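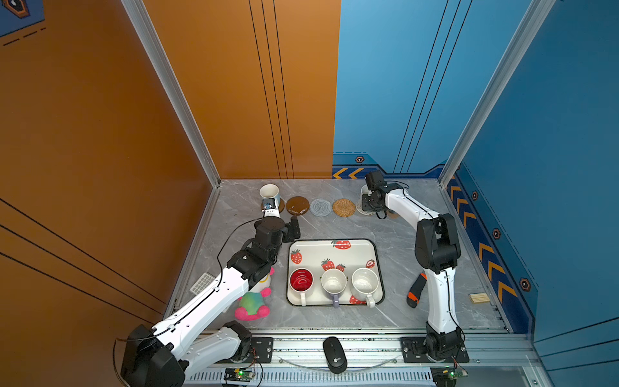

The order of the mugs was not a reported variable. The protocol for Nuchit specified two arms, six mugs on a tray, six coasters behind it, and a success condition: every mug upright on a coaster, one mug per coaster. It did not say which mug went first.

Melahat Karaca noticed the order in June, while rescoring 136 autonomous trials from recordings. The first scorer had marked each trial pass or fail. She added six columns for sequence and filled them in by hand, at double speed, over four evenings in the second-floor office at Rotalstead.

In 129 of the trials the red-lined mug was moved last.

She checked the obvious causes. The starting positions had been shuffled by a script, and the script worked. The red interior segmented well under both lighting conditions. Grasp confidence on that mug was the highest of the six. By the planner's own numbers it should have been moved early.

Method of comparison

Karaca pulled the teleoperated demonstrations that the policy had been trained on. There were 79, all recorded by one operator, Florin Coman, who had since left for a job at Rollitz. She scored them the same way.
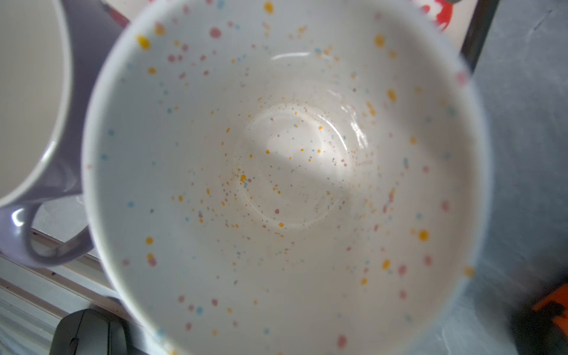
Wrist camera above the speckled cup.

Coman's demonstrations were clean. He approached from above, paused, corrected once, closed the fingers. The pause had a median length of a little over a second, and the policy had reproduced it. In early reports it was listed as inference latency. Karaca amended the entry.

He had moved the red-lined mug last in every demonstration except 8. She watched those separately. Seven were aborted after a dropped mug. In the eighth he took the red-lined mug first, placed it, returned the arm to home, and ended the recording with five mugs still on the tray. The file was tagged complete. It had been included in training.
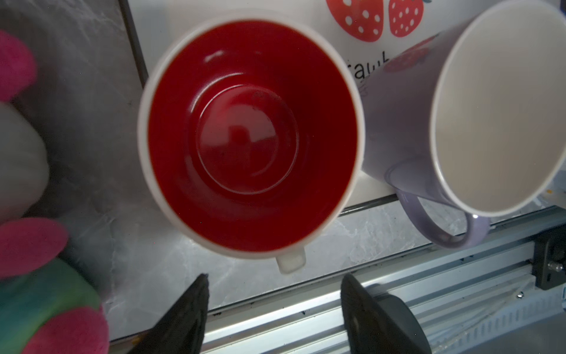
She wrote to him with a single question, whether the order had been deliberate. His reply came two days later and ran to three lines. He said he hadn't been aware of an order. He said he supposed he started with the ones he minded less about. He asked if the left elbow still clicked.

She replied that it did.

For the paper she proposed a control: retrain on demonstrations resampled to balance the sequence, then repeat the trials with nothing else changed. The resampling was not possible. There was one demonstration that began with the red-lined mug and it could not be balanced against the others without copying it many times over. New demonstrations would be needed, from a second operator. The only person with hours available was Karaca.

She recorded them across a week. A random draw gave the sequence before each one, and she read it aloud and followed it. 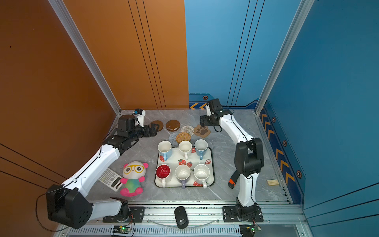

Results

The retrained policy placed the mugs in no preferred order. Success rate was unchanged within error. Mean trial time fell slightly, most of it accounted for by the absence of the pause.

The reviewers at Vivov asked that the section on operator preference be shortened to a paragraph. Karaca shortened it. The sentence about the eighth recording was removed, along with its footnote.

Both sets of weights were archived. The retrained set was made the default. For elbow diagnostics, which needed a long unattended run, she loaded the earlier one, set the cell to loop, and went to get her coat. When she came back for her keys, five mugs were on coasters and the right arm was holding still above the tray. She waited until it closed its fingers, then switched off the office light.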